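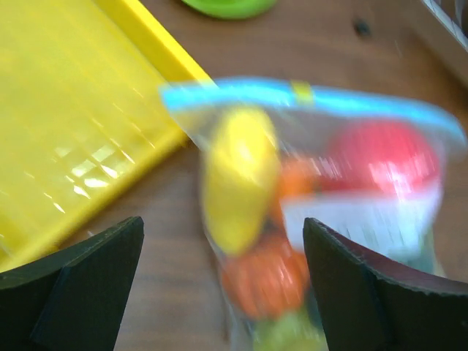 Figure 5. Toy food pieces stored in a clear zip-top bag with a light-blue seal.

3.2 Storage of Small Play Sets

Play food was the most common type of small set in the homes surveyed. Of the 124 households that took part, more than 60 kept at least one such set in a container other than the original box. Clear zip-top bags (Figure 5) were recorded as a separate category from lidded tubs, open trays and cloth sacks.

Parents who used clear bags reported that children asked for a set by pointing to it. Bright yellow, red and orange pieces could be told apart through the plastic, even where glare hid part of the contents. The seal was mentioned less favorably. Several parents stated that younger children pulled at the sides of the bag and did not use the zipper, and that bags were replaced often during the study period.

Item records were coded using the scheme proposed by Melnychuk for the Tasden household survey, with one change: a bag and its contents were entered as a single unit. The final list held 1170 units. Sets shared between siblings were entered once, under the room in which they were stored on the Saturday visit.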